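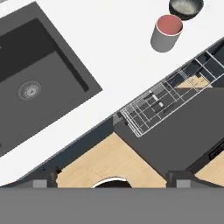

Robots & Home

Zyanya Maldonado
Thread, Saturday

OK so I've been going back and forth all week on whether a machine can load a dishwasher yet, and I have too many thoughts for one post. Thread!

41 comments

First, where I'm coming from. I spent six years running the dish area at a cafeteria and now I write about kitchen equipment, so I've loaded a LOT of racks. I'm not a robotics person. I just have strong feelings about cups.

A simulated kitchen is where a lot of this work gets done now. Gray sink, white counter, a cup and a dark bowl up on the counter, dishwasher rack out. Two or three things to move. My kid would call that a clean kitchen and walk away.

And I get why you'd start there. In a simulation you can drop the cup 3,000 times overnight and still have a cup in the morning. Try that with my stoneware.

12 shares

The cup, though. Look at it from straight overhead and all you really get is a circle — the reddish inside, a thin light rim, and a bit of the gray outside going off to one side. From that you have to figure out how tall it is and where to grab it. People do this without looking while yelling at somebody about homework.

Then you have to turn it over! This is the part that gets skipped in every conversation I have about it. Cups go in the rack upside down. So the grip that's easiest for picking up may be a terrible grip for putting down, and you have to know that before you touch it.

I asked a guy at Sosteck about this (they make commercial racks, I've known him forever) and he said the wire is what worries him more. Thin white wire, lots of little compartments, light coming through, floor showing underneath. He said he's watched grown adults miss the slot.

He's right, by the way. I have missed the slot.

8 comments

Also the small stuff. There are a couple of little white things lying in among the wires already, and I could not tell you what they are. White on white. At the cafeteria we'd have stopped and fished them out, because one lid in the wrong place and your spray arm is stuck for the whole cycle. Does the machine stop and fish them out? Does it know it should?

Somebody replied asking about the Warnel arm, the one that was in all those clips in March. I went to see it! It was fun! It loaded one rack in 28 minutes and I clapped, I really did. Then I went home and did mine in 2, with the radio on.

To be fair to Warnel, nothing broke. I can't say that about my first year on the job.

19 shares

A shop floor is a different story, and I think people mix these up. My cousin works at Szewczyk, where they wash parts trays, and a machine there handles 500 trays a shift. Same tray, same spot, same height, all day long. She says it's boring to watch, and she means that as a compliment.

A home kitchen has no same spot. The bowl is half behind something, the door's open at whatever angle the last person left it, and the cup came free with a tank of gas and fits nothing.

Oh, and the door. An open dishwasher door is a big flat thing at shin height with the rack hanging over it. I've got a scar. Anything reaching from the counter down to the rack has to get over that edge and down without clipping it, holding a cup, and then come back up for the bowl.

6 comments

Where I've landed, for now: picking up a cup, yes. Putting a cup in a rack somebody set up nicely, yes, slowly. Walking into my kitchen after tacos and dealing with it — no, and I wouldn't bet on next year either.

I would pay for half the job, though. If something just moved the stuff off the counter and into the rack, badly, and I came by and fixed the cups, I'd be thrilled. Zandell has been hinting at something like that and I've asked them for a demo. No answer yet. I'll add to the thread if they write back.

Tell me what you'd hand over first. If you say pans I want details, because I think pans are the hardest thing in the sink and I will argue about it all afternoon.

63 comments
27 shares

Search posts Search people Clear

Last updated Saturday, 4:40 p.m.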